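Chapter 4
Putting It on Paper: Lists, Labels and the First Rough Plan

By the time most of us sit down to plan a move, the move has already started without us. There is a box on the table, something with a cable trailing out from behind it, and a feeling that everything ought to have been written down a week ago. If that sounds like your own desk, please don't worry! It is where nearly all of our students at Vasitari begin, and it is a perfectly good place to begin from.

In this chapter we are going to slow down a little and spend some time with a large sheet of paper and a marker. I do mean large. A page from a notebook fills up before you have finished with the bookshelf, and then you are turning over, and crossing out, and hunting for the line about the kettle. 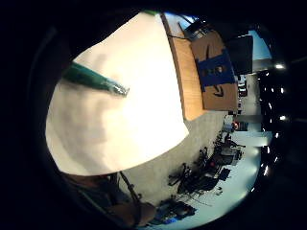
A thick marker helps too, though it took me years to come round to it. With a fine pen I write far too much – the colour of each mug, the history of each lamp – and with a marker I write "mugs" and get on. Choose any colour you like, so long as you can read it from the other side of the room.

We shall start with the desk, then work outwards to the shelves and the hall. Later on you will meet the Ballunmont office, which had 514 items to move and one rather short list, and we shall compare it with the much longer list kept at the Farkitz library, where 3,000 books went out in June and came back in the right order.

Before you read on, clear yourself a space wide enough for the sheet to lie flat, and write the name of one room at the top.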